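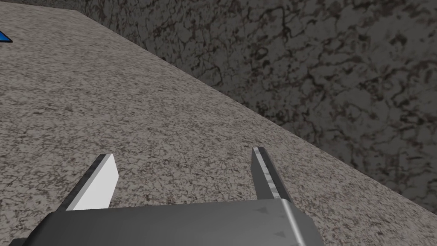
Okay so Lavden changed the home feed again and I have thoughts. Thread, because of course it's a thread.

As of March 28, 2018 the default view is "Top for You" and the plain newest-first view has been moved into settings. Tap your profile, then Viewing, then More, then Order. Four taps to see my friends' posts in the order my friends posted them!

I switched mine back last night and this morning it had flipped to Top for You again. Skye Galbraith tells me hers sticks on the web and resets on the phone. Mine resets on both. If yours is behaving, please tell me which version you're on (mine is the Android one).

What bugs me most is the timing stuff. I follow a bunch of local news accounts, and the first thing in my feed at breakfast was a road closure warning from two days ago. The road is open now. I took the long way anyway, like a fool.

Now for the numbers, my own little test. I follow 53 accounts. I scrolled the new feed until I was sick of it, and 28 of the posts I saw came from people I have never followed in my life. A lot of them were the same three cooking clips posted by different accounts.

Pacita Pangilinan asked in the replies if muting helps. Kind of? Muting an account works fine. Muting a word works on normal posts but suggested ones seem to sail right past it. I muted "giveaway" and got a giveaway before I'd even closed the menu.

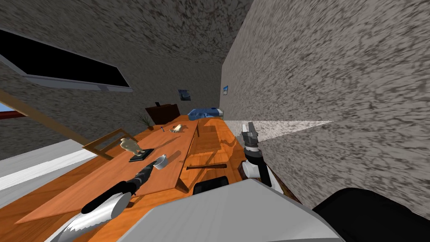
Lists still work, thank goodness, and that's my advice for anybody who wants the old feed back today. Make a list, throw everyone you follow into it, and pin it. It stays newest first and I haven't seen one suggested post in there yet. Give it a name you'll spot right away in the menu. Mine is called White Bowl, after the little one by the robot arm up there on the big wooden table, and Krum Lazarević has already asked me if it's a soup list. It is not a soup list, Krum.

One catch - new follows don't get added to a list on their own. You have to go in and do it by hand each time. I've forgotten twice already.

Also, lists don't show replies between people you follow, or at least mine doesn't. So you get half a conversation sometimes. Murdo Lamont was apparently having a huge argument about bike lanes all afternoon and I only saw the bit where he said sorry.

Somebody asked if I'm moving to Sovel. I have an account there! I post into it now and then and Ruairi Urquhart likes it and then we both go home. Lovely place, very quiet. I'd use it more if they fixed photo uploads.

For the folks who run pages and not just personal accounts: my garden swap page has 1517 followers, and my last post there got 2 likes. One of them was me. The week before the change the same kind of post did much better, so I don't think everyone suddenly stopped caring about tomato seedlings.

The help page says page owners will get some kind of reach tool in June. No details on what it does or whether it costs money. I'll be grumpy if it costs money.

Anyway, I sent feedback through the form (Settings, Help, Tell Us) and got the auto reply. If I hear back from a person I'll add it to the end of this thread. Seedling people, I'm emailing the swap list tonight, so check your spam folder.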